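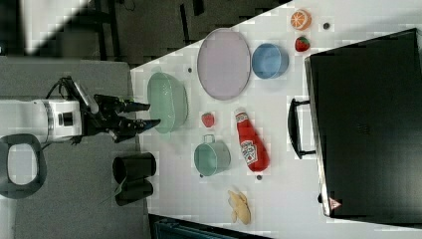 ## 18 August 2018 -- colander day

Such a good day at the bench! Yamuna's idea is to let the arm choose its grip from the wrist camera alone, with the overhead view kept back for scoring, and we finally tried it on the toy kitchen. I'd have started with the bowl. She wanted the green colander, because all those holes give the matcher something to hold on to -- and of course they also look maddeningly alike, so it can slip a row and never know.

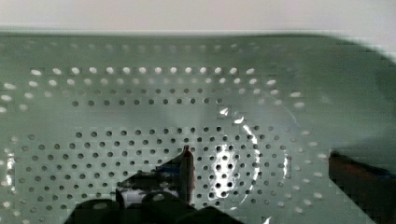 *Wrist view, colander holes and a nasty streak of glare on the right.*

Hemi thinks we should mask the shiny bits before matching. I'd rather leave them in and let the model learn to distrust them. We've agreed to run both, 100 tries each, same layout, ketchup and all. Must ask Qianru for the old Siqueira scripts tonight.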